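Dallthorpe Library Opens Its Sound Kit for Borrowing

2025-12-15

Anyone in Dallthorpe with a story to tell, a song to record or a podcast stuck in their head can now borrow the gear to do it. The Braletti Street library has added microphones, stands and carrying cases to its lending shelves, and the first week has been a busy one!

The kits go out for 4 days at a time on a regular library card. There is no fee and no deposit, and borrowers under 16 need a parent to sign. The idea came out of a survey the library ran in September, when 192 cardholders filled in a form asking what they would like to see besides books. Sound recording beat sewing machines and telescopes by a wide margin.

"People kept writing the same thing – they wanted to record their grandparents," said Brigitta Bachmann, who runs the lending desk. "I read those forms at home and got pretty excited. I have an aunt I should have recorded years ago."

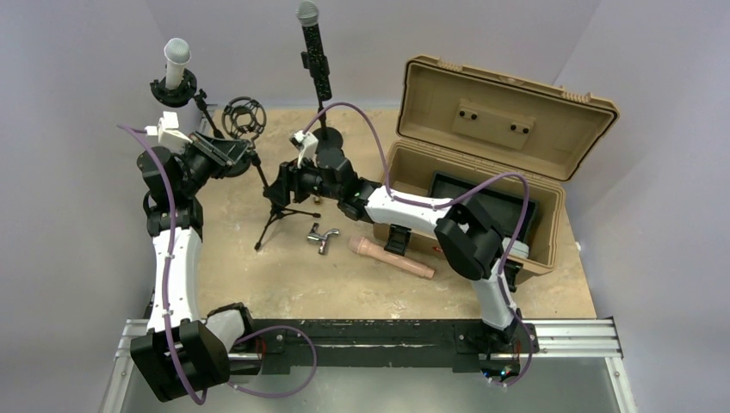
Borrowers are asked to allow a few minutes at pickup so staff can show them how the pieces go together. Most of the questions so far have been about the shock mount, the round cradle with elastic cords that holds a microphone and keeps bumps and footsteps out of the recording. The small tripod stand is easier, with three thin legs that spread out on a tabletop. Bachmann suggests trying everything once at the desk, case open, before heading home.

Burgi Aebischer, a retired music teacher, will lead free practice evenings in the Ortner Room starting in January. She plans to cover where to sit, how close to talk and what to do with a noisy refrigerator. Her own first project is already under way: a set of old skipping rhymes she remembers from school.

"I've got 3 verses of one and I know there was a fourth," she said. "If you know it, please come find me."

Finished recordings can be given to the town's Tolivine sound archive, which now holds 613 items and would love more. Kits can be reserved at the desk or by phone.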